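Looking After the Cart-Room Humanoid: Setup, Cable Care and Small Repairs
Student project report, Hegazy Teaching Lab
Vanderleia Coutinho and Arash Dehghan
Supervisor: Rosimeire Quintana
February 2026

What we set out to do

When we joined the project, the robot already worked, and had worked for a good while before either of us laid a hand on it. What it did not have was a maintenance routine that anybody new could follow. Everything lived in the head of Everaldo Vasconcelos, who had put the machine together from its crates the previous July and who was, quite understandably, tired of being telephoned. So our project became a modest one: to learn how the robot is set up for its work at the medical cart, to write the routine down, and to repair whatever we found along the way that was within our skills to repair.

We are both second-year students and neither of us had worked on a humanoid before. We mention it so that the next pair will not be discouraged by how long some of this took us. The first full check ran to 72 minutes. By the end of the term we had it down to 29, and we were not rushing.

The morning check

The check starts with power off and the robot held in its support, and goes from the shoulders outward. We began by following the order on Everaldo's handwritten sheet, which did the legs first, but we kept having to reach over the arms to get to the knees, and after a week of bumped elbows we changed it.

The arms take the most time. The hands get their power and their signal through cables that run on the outside of the limb, and those cables need slack, or the wrist pulls on the connector each time it turns. Too much slack is a nuisance too, as a low loop can catch on a drawer pull or a basket. We settled on a rule that a loop may hang beside the forearm but must not swing past the knuckles when the hand points down. Then come the finger joints, each one bent by hand and let go, then the metal tips, which we wipe with a dry cloth and check for play.

After the arms we do the legs: the round covers at the knees, the shells (ours are scuffed, and scuffs are fine, but a crack goes in the log), and the feet. Last of all we power up, spread both arms and look down through the head camera. It is a lovely quick test, as you get both hands, both feet and most of the cabling in one look, and if a loop has slipped you will usually spot it there.
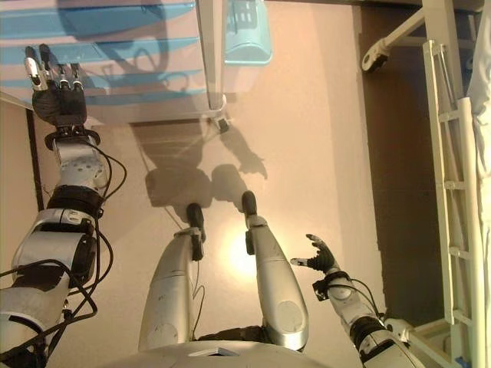
Setting up at the cart

The task the robot practices is simple to say: go to the cart, open the right drawer, leave it open for the person who needs it. Getting the machine and the cart to agree about where that drawer is turned out to be the larger half of our work.

We park the cart against the wall with its casters locked. The robot then walks up to a start mark and the drawer height is taught once, with a slow pull from closed to fully open. Our first attempts were poor. The hand arrived a little high and pushed on the panel instead of getting behind the edge of it, and the cart, which is not heavy, rocked on its casters. Genivaldo Queiroz, who runs the bench next to ours and has endless patience, suggested we teach from the open position and work backward. We did, and it was a great improvement – the hand now finishes low, at the bottom of the drawer front, and the closing push begins from a place we trust.

The other arm needs somewhere to be in the meantime. Left at the robot's side it drifts toward the hand that is working, so we gave it a waiting pose, raised and out toward the side of the cart where the basket hangs, with the fingers spread. We were nervous about the yellow containers in that basket and made the waiting pose stop short of them. The cable loop near that wrist is the one we check twice.

We also learned to leave the drawer contents untidy. With everything in neat rows the practice went beautifully and taught us very little about how the drawer behaves when small packages slide on the pull. Now the supplies go in any old way, and the key stays in the upper drawer's lock, as it would on a ward.
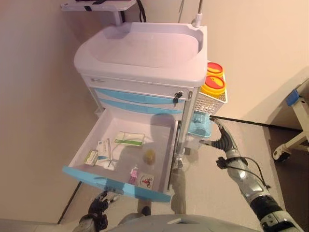 Repairs we made

The left wrist. The hand dropped out now and then, always with the arm stretched forward. We suspected the software for far too long. It was the connector at the wrist, tugged by a cable tie that had been fitted too close. We cut the tie, reseated the plug and put a new tie 8 centimeters farther back. It has not dropped out again in 24 sessions.

A thumb tip on the right hand. It had worked loose and clicked on hard surfaces. We cleaned the thread, used a small drop of thread lock (the removable kind, please!) and left it overnight.

The ankle cover. One screw had gone missing before our time. Tasham, who supply our spare parts, sent the wrong length first and the right one afterward, and both packets are in the gray tin.

What we did not fix

There is a faint ticking in one hip when the robot shifts its weight at the start mark. Everaldo has listened to it and thinks it is a bearing, Rosimeire thinks it is a loose shell, and we have changed our own minds several times. It has not grown louder. We would ask the next students to make a short sound recording each month, so that there is something to compare. Opening the hip is a job for the workshop at Haditz and should not be tried on our bench.

The teaching step also has to be repeated whenever the cart is moved, and we would have liked to be rid of that. We ran out of term.

Thanks

To Rosimeire, for reading three drafts of the checklist and for crossing out most of the first; to Genivaldo, for the loan of his good screwdrivers, which we have returned; and to Everaldo, who still answers his telephone. The checklist is taped inside the door of the parts cabinet, and the log continues in the same notebook from the page after ours.

Related reports
Keeping a Repair Log That Others Can Read
Battery Storage and Charging in the Prurport Workshop
Replacing Finger Tendons on a Bench Hand
Cable Ties, Sleeves and Strain Relief: Notes from Two Terms
Floor Marks and Start Positions for Walking Robots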